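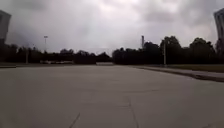
The concrete lot behind Kalten, with the trees at the far end.

I promised Kasun I would write something about my walking place, so I do it today, 5 April 2019.

When I moved to this side of town I looked for a park. The nearest one is nice but full of dogs and bicycles, and I am a slow walker who likes to think. Then Kasun Sarkar from my language class told me about the big lot at Kalten. I laughed at first. Who goes for a walk on concrete?

Now I go there four times a week. One full round along the edge is 866 of my steps, and I know it well because I counted it three evenings in a row. With the path to the old Sirham gate it becomes 1,298. My knee likes the flat ground very much. On the gravel near my house I must always look down, but on this lot I can look at the trees and the sky.

The slabs are big and the lines between them are thin and dark. One of these lines goes a little crooked, and I have the habit of following it like a child. On the right there is a curb with grass behind it. I prefer to stay on the concrete, as my shoes are old and the grass in April is often wet.

My favorite part is still the trees. They stand in two groups, and the right one is taller. Against a bright sky they look almost black.

Corina asked if it is not boring – a little, yes. I practice my English verbs there, aloud, and it takes me around 80 verbs to finish two rounds. Next week I want to try the morning, before breakfast, and bring tea in the small bottle.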